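Open House at Britard, Sandton

I went to the Britard open house on November 17, 2023, mostly to see the returns hall. They take back storage bins from customers, sort them, clean what can be cleaned and send them out again. I buy used bins for our own stockroom, so I wanted to know what happens before they get to me.

Parking was on the grass behind the main building. Visitors signed in at a folding table, got a paper badge and were split into two groups. Mine had 11 people in it and was led by Higinio Mendoza, who runs the hall. The other group started in the wash area with Eustaquio Hinojosa and we swapped at the halfway point.

The hall is smaller than I expected. Bins come in on pallets through the north door and get pulled apart by size. On the day before our visit they had taken in 1,502, which Mendoza called a normal day for the season. July is the slow month, and they use it to repaint the floor lines and service the washers.

Sorting goes quickly. A bin with a split corner or a bent rim goes straight to the grinder pile. Stickers and old tape are the bigger nuisance. The hot wash gets paper labels off in one pass, but foil tape has to be scraped by hand, and people at the scraping bench go through over 1,000 blades a year. Several visitors asked about solvents. They tried one called Neretura and dropped it over the smell.

After the wash area we had coffee and sandwiches in the break room, then walked across to the side room where the bins that need a closer look are kept. I spent the longest time there. Scuffs on the floor of a bin are accepted, and so are light scratches. Peeling surfaces are a judgment call, and Mendoza said his own staff don't always agree on them. 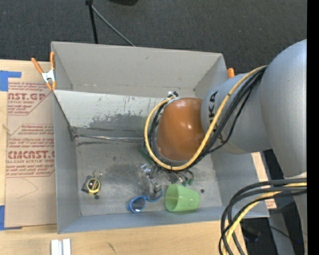

Large gray bin on the table in the side room. Note the worn patch low on the pale panel and the crumpled strip along the fold.

I asked what a bin like that would sell for. He said the Nava warehouse sets the prices and he only sends them the grades. Grade 2 is what I usually buy, and it allows more wear than I had thought.

The tour ended at the loading dock, where finished bins are stacked and wrapped. We were done by early afternoon. There is no charge to attend, but you have to sign up ahead of time and wear closed shoes. The shop by the gate sells single bins, cash or card, and it stays open an hour after the last group.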